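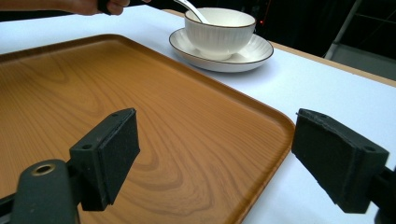
Breakfast trays at Vorley

From Fri 2 February, breakfast can be taken on a tray in the morning room. Each setting is a bowl on its saucer with a spoon – please keep the three together when you carry them over. The large wood-grain trays go back on the rack by the door.

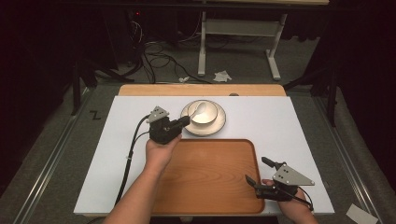
Washing up

Bowls and saucers go in the top rack of the machine. Wipe the trays with a damp cloth and dry them straight away – don't leave them to soak.
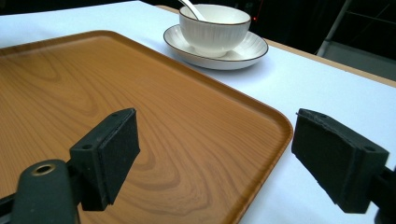 Spare spoons are in drawer 8. Tell Yee-man Chang if a bowl is chipped and she will order another.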